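Bundel Countertop Kit, Simulation Edition
Pre-Use Safety and Inspection Checklist, with Reviewer Comments

Site: Vevurdale teaching lab
Checked by: Zewditu Teshome
Second check: Shota Ebihara
Kit supplied by: Hegyi
Period: February trial

We went through the whole list before letting any students near the kit, and I wrote my comments in as we went along. Items marked OK are good to go. Items marked FIX need something done before the spring group starts. Items marked WATCH are fine for now, but please keep an eye on them.

SECTION A. INSTALL AND START-UP

A1. License file loads and shows the lab's name. OK
Loaded on the first try on every workstation we have.

A2. Scene opens without missing textures. OK
Very happy with this one! Last year's trial package (a different supplier) kept giving us pink walls, and Misaki Mizuno spent a whole afternoon chasing files. With Bundel the counter, the tiles and the pictures on the wall all came up right away.

A3. Simulator version matches the one in the manual. FIX
The manual is one release behind. The menus have moved, so the screenshots in chapter 2 send you to the wrong place. Shota has penciled the new menu names into our printed copy. Hegyi has been told and will send new pages.

A4. Log folder is writable by a student account. OK

SECTION B. ARM AND GRIPPER

B1. Arm model is the right one for our course. OK
It's the Franka arm, so the joint limits we teach in the first lesson carry straight over.

B2. Joint limits are enforced. OK
Ryszard Kubiak tried hard to break this by typing silly numbers into every joint. The arm stopped at the limit each time and wrote a clear message to the log, with the joint name in it. Lovely.

B3. Gripper opens and closes on command. OK

B4. Hold position above an object before descent. OK
The kit has a "hover and confirm" step: the arm stops over the target and waits for a key press. I love this for beginners, who get a moment to look at what they've asked for. You can turn it off for the advanced group, and the setting is saved per user.

B5. Approach to a narrow upright object. WATCH
This is the check I'd spend the most time on. A thin target leaves very little room for error, and from the default camera it's hard to judge whether the fingers are lined up front to back. Orbit the view and look from the side as well.

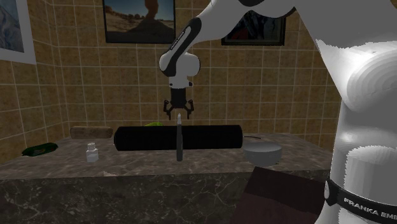 Item B5: gripper open over the upright stick, with the long black cylinder lying just behind it.

Look at how close the stick stands to the cylinder. When you plan your descent, check the clearance for both fingers and for the body of the gripper too. Emiko Kuroda suggests turning the wrist so that the fingers close along the length of the cylinder, and I've added that to the student sheet as a hint.

B6. Emergency stop key halts motion. OK
Tested during a fast move, a slow move and with the arm holding still. We want students to build the habit here, before they ever stand next to hardware, so please don't skip this in your own session. Put your hand on the key before you press run.

B7. Recovery after a stop. FIX
The arm comes back fine, but the gripper forgets whether it was open or closed. Until the update arrives, send an open command after every stop and check the fingers on screen.

SECTION C. OBJECTS AND SURFACES

C1. Objects rest on the counter without jitter. OK
We left the scene running over lunch and nothing had wandered off when we came back.

C2. Collision shapes match what you see. WATCH
Turn on the wireframe overlay and compare. The bowl is good, inside and out. The little bottle is treated as one plain shape, so the ribs on its cap won't give you any extra grip. I can live with that.

C3. Partly hidden objects. OK
There's a bright green item in our test layout that mostly disappears behind the black cylinder from the default view. It makes a great teaching example! Ask students to find it and say what they'd move first. The kit lets you show each object's name on hover, but switch that off for the exercise or the fun is gone.

C4. Cable on the counter. WATCH
The thin cable behind the bowl is scenery as far as the default planner is concerned. It isn't in the obstacle list unless you add it yourself. Shota added it by hand in a few minutes, and the planner then routed around it nicely. I'd like it included from the start.

C5. Layout reset. OK
One key, and everything goes back to where it was. Seed 1040 is our shared layout for the course, so please use it when you report a problem. Otherwise we're all looking at different counters.

SECTION D. RECORDS AND LONG RUNS

D1. Unattended run completes. OK
We set up 126 pick attempts and went home. All of them were in the log the next morning, failures included, each with its own replay file. The replays are my favorite part of the whole kit. You can scrub back to the moment a finger touches something and see the contact force as an arrow.

D2. Failed attempts are labeled. OK
The labels are short and make sense: missed, slipped, blocked, timed out. Ryszard would like a fifth for "wrong object," and I agree with him.

D3. Disk space warning. FIX
There isn't one. Replays are big, so clear your folder at the end of each session.

SECTION E. OPEN ITEMS

Hegyi: new manual pages (A3), gripper state after stop (B7), disk warning (D3).
Shota: share the cable obstacle file with the Irance lab (C4).
Misaki: print the stop key card and tape one to each workstation (B6).
Zewditu: repeat B5 and B7 after the update and initial this sheet.

Result: approved for supervised student use, with the FIX items handled as noted. I'd be glad to see us keep this kit, and I've already asked Emiko for more time with it before the spring group arrives.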